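Skedberg Open Demonstration

The Skedberg Open Demonstration was a one-day public presentation of retail service robots held on June 26, 2021, at the Skedberg training hall, a former furniture warehouse used for vocational courses in shop work and storage. The event was organized by Condel, a company that fits out small grocery stores, together with the engineering office Schmieder. It is mainly remembered for its shelf-handling sessions, in which two-handed robots worked with ordinary packaged drinks on ordinary store shelving.

Background

Condel had supplied shelving and price-strip systems to independent grocers for several years before it took an interest in automation. According to the event program, the idea of a public day came from Ľudovít Zelenák, then head of store planning at the company, who wanted shop owners to see machines at work before any were offered for sale. Schmieder agreed to provide the robots and operators. A third partner, the software firm Drumby, prepared the task scheduling and the screens on which visitors could follow the progress of each session.

An earlier presentation had been planned for the previous September but was postponed when the hall was closed for repairs to its roof. The delay led to a change in content. The first plan had called for a single robot moving empty cartons between two tables. Bořivoj Mikuš, who directed the technical program for Schmieder, replaced it with tasks taken from the daily routine of a small store.

Program

The day was divided into 11 sessions, each followed by a period for questions. Morning sessions covered the unpacking of dry goods and the reading of shelf labels. The afternoon was given over to drinks, which the organizers considered the harder subject. Bottles are smooth, they tip easily, and those of one brand look much the same from every side when they are pushed together.

Visitors were admitted in groups of 18 and stood behind a low rail. Operators named each step aloud before it began. Ferenc Major, who led the afternoon sessions, also explained the emergency stop and let visitors press it between runs.

Shelf handling

The shelf area was built to resemble one corner of a store. It consisted of a dark display unit with several levels, fitted with clear price-tag strips along the front edges. A plastic shopping basket was placed on the floor in front of it. The robot had two arms, each ending in a black jointed hand, and could reach both the shelf and the basket from the same position.

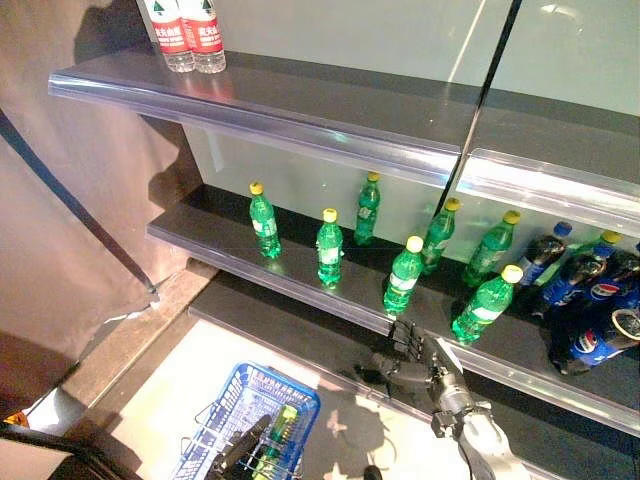 Shelf-handling task with bottled drinks. One hand is raised toward the middle shelf while the other reaches into the basket.

Two kinds of task were shown. In picking, the robot was given the name of a product and had to find it, grasp it and lower it into the basket. In restocking, the order was reversed, and a bottle had to be lifted from the basket and set upright in a free space on the shelf. Both were carried out at a slow pace chosen for the public, and the operators repeated runs on request.

The placement of the goods was changed between groups. Water, cola and drinks in green bottles were used throughout, as these gave clear differences in color and label. Mikuš told visitors that a crowded row was more demanding than a mixed one, as the fingers need room on both sides of a bottle before they can close. Zelenák added that depth was also a concern, and that a product standing at the back of a shelf could be partly covered by those in front – a problem familiar to any clerk.

Not every run ended as planned. The organizers' report lists 5 runs that were stopped by the operator in the afternoon, most of them after a bottle had been touched off center and begun to turn. The report gives no figures for the morning.

Reception

Shop owners made up the largest group of visitors, followed by students from the vocational courses. Written comments collected at the exit were mostly favorable. Several praised the use of real goods and regular shelving, while others found the pace too slow to judge whether such a machine would be useful during opening hours. Questions about cleaning, floor space and noise were more common than questions about software.

Žofie Havlíček, who taught store operations at the hall, published a short account in the course newsletter. She wrote that her students had paid closest attention to the hands and had compared the robot's grip with the way they themselves had been taught to face bottles on a shelf. She was critical of the seating, and noted that visitors at the far end of the rail had seen little of the basket.

Later use

After the event the display unit remained in the hall and was taken into use for training in stocking and product facing. Schmieder returned twice for closed sessions with its own staff. Drumby released a revised version of its scheduling software, in which each step was shown to the operator in plain words, a change it credited to remarks made by visitors.

A second public day was proposed by Shafiq Sultana, who succeeded Zelenák at Condel. The proposal called for a chilled cabinet with doors in addition to open shelving – a setting that had been left out of the first program for lack of a suitable power supply. No date was set for it.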